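Unit 6: Escrow Accounts and the Annual Analysis

Reading for this unit: course packet, sections 6.1 through 6.4. Bring the worksheet from Unit 5; the amortization figures are reused in the second problem.

6.1 Purpose of the account

A mortgage payment usually has four parts: principal, interest, property tax and homeowners insurance. The first two go to the lender. The last two are owed to other parties, a tax office and an insurer, and they come due once or twice a year in large amounts. An escrow account lets the borrower pay them in monthly portions. The company that collects the payment holds the money and sends it out when each bill arrives.

The account does not lower the tax or the premium. It spreads them over the year. It also protects the lender, whose claim on the house can rank behind unpaid property tax.

6.2 Setting the monthly deposit

The basic deposit is the total of the expected yearly bills divided by 12. We will use the Mushi loan throughout the unit. The property tax is 3,000 dollars a year and the insurance premium is 800 dollars a year. The total is 3,800 dollars, so the basic deposit is 316.67 dollars a month.

Bills do not fall evenly. If the tax is due two months after closing, two deposits will not cover it. The borrower therefore pays a starting balance at closing. To find it, list the deposits and bills month by month from a balance of zero, find the lowest point, and add enough at the start to bring that point up to zero.

Many loans also allow a cushion on top of this, held against bills that come in higher than expected. Under the federal rules for most home loans, the cushion may not be more than one-sixth of the yearly bills, or two months of basic deposits. For Mushi the limit is 633.33 dollars. The loan papers or state law may set a lower limit, and the lower one applies.

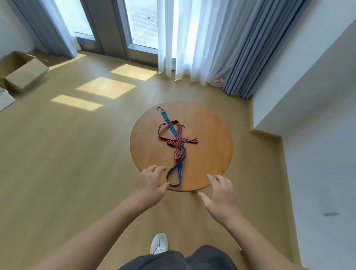
Nassoro Mussa asked whether the cushion is a fee, given that the borrower pays it and may not see it again for years. It is not a fee. The money stays the borrower's and appears in the account balance. Once the loan is paid off, whatever is left in the account is returned. The cost to the borrower is the use of the money in the meantime, and in some states the account must pay interest.

6.3 The annual analysis

Once a year the company compares what it expected to pay with what it did pay, then projects the next 12 months. The projection produces a lowest balance. That figure is compared with the target, which is the allowed cushion. There are three outcomes.

Surplus. The lowest projected balance is above the target. If the borrower is current and the surplus is 50 dollars or more, it must be refunded. A smaller amount may be refunded or credited to the next year.

Shortage. The account is positive at the time of the analysis, but its lowest projected balance is below the target. A shortage equal to one month's deposit or more may be spread over at least 12 months. The company may also choose to leave it in place.

Deficiency. The account itself is below zero at the time of the analysis. The company has paid bills with its own money. The repayment rules are separate, and a statement can show a shortage and a deficiency together.

Students often use the last two terms as if they were the same. Keep them apart — the worksheet has a separate line for each.

Worked case. Mushi's analysis shows a shortage of 372 dollars. Assume the tax and premium stay as they were. Spread over 12 months, the shortage adds 31 dollars to each payment. The new escrow portion is 316.67 plus 31, or 347.67 dollars. The added 31 dollars ends after the twelfth payment.

6.4 Fixed-rate loans and changing payments

A fixed rate fixes principal and interest only. If the tax rises by 221 dollars, the basic deposit rises by 18.42 dollars a month. The old deposit was also too low for the bill already paid, so a shortage may be added as well. The first year after an increase is often the most expensive for this reason.

Problems

1. The Dullinari loan has the same yearly bills as Mushi, with the tax due in a single payment in February. Find the starting balance for a closing date of your choice, first with no cushion and then with the full one.

2. Redo the Mushi case with a surplus of 221 dollars. State what the company must do if the borrower is current.

Problems are due 14 Apr 2026. Send questions on the worksheet to Musyoka Kioko.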